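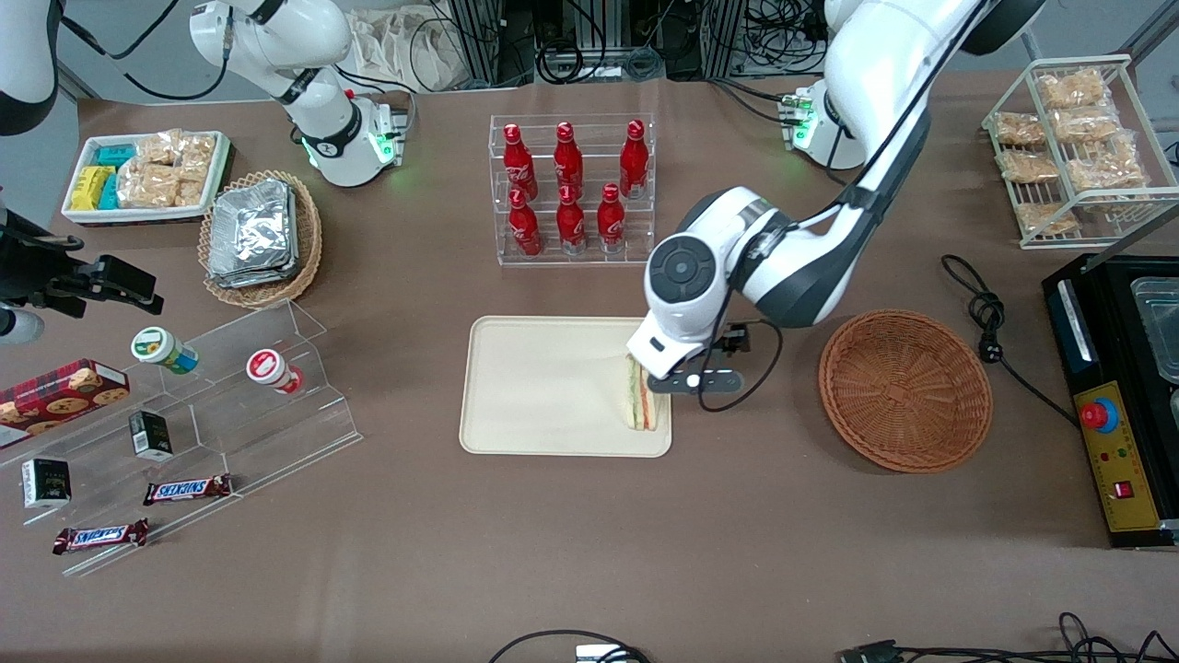 A sandwich with lettuce and a pink filling, next to a tray.

Why Does Bread Go Stale?

Bread is soft when it is fresh. A few days later it is hard and crumbly. Many people think the bread has just dried out, but that is only part of the answer.

Bread is made mostly of flour and water. Flour is full of starch. In the oven, the starch soaks up water and swells, and this makes the inside of the loaf soft. Water boils at 100 degrees Celsius, so the middle of a loaf never gets much hotter than that.

When the bread cools, the starch slowly changes again. Its tiny parts line up and pack together into stiff crystals. The bread feels firm, even if it is wrapped up and has not lost any water.

Does the fridge help?
No. Starch stiffens faster in the cold, so bread goes stale sooner in a fridge. A freezer is different - it is so cold that the change nearly stops.

Can you fix stale bread?
Toasting it helps for a while. Heat loosens the starch again. Eat it soon, as it will get firm when it cools.

Is stale bread the same as moldy bread?
No. Stale bread is safe to eat. Mold is a living thing that grows on food, and moldy bread should go in the trash.

Words to know
Starch: the part of flour that stores energy for the plant.
Crystal: a solid with its tiny parts in a neat pattern.

Written by Annelore Pfeiffer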